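Thursday, open day at Godier in Pelten

I only went because my neighbor had a spare ticket and there was free coffee, and I ended up staying until they started stacking the chairs. The old Grarport building is huge (2,087 steps on my phone, and I skipped the upstairs!) and every room has something different going on, so wear decent shoes.

The first half was mostly packaging. Boxes, labels, a long talk about glue that I sort of enjoyed? Then we got to the tabletop stations and I perked right up, because there were pastries.

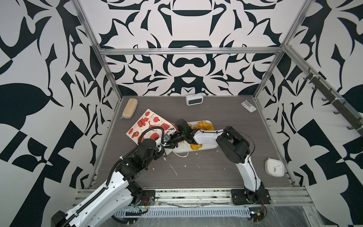
*Yellow pastries on a white tray, with the fruit-and-bows paper beside them*

I have a real weakness for a twisted pastry and that glossy one had my full attention. I also loved the printed sheet, all red and black fruit and bows and little packages. I'd wrap every birthday present in it. And there was an eyeglass case in the back corner, same beige as mine, so of course I checked my bag.

Lunch was from the Todorova stand in the courtyard. Cheese pie, very flaky, get there before noon or the line is awful.

Afterward I went back for another look at the walls, which are my favorite thing in the whole place. Big swirly black shapes on white, some like leaves, some like bowls, and the back one matches left to right. I want it for my hallway!

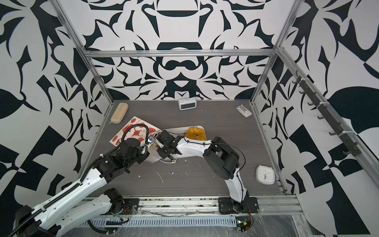
*Leaves, hooks and triangles: the black-and-white walls, plus a row of six hooks on the right*

Parking is behind the building and costs 2 dollars, coins only. They're doing it again in May and I've already told my sister to keep the day free.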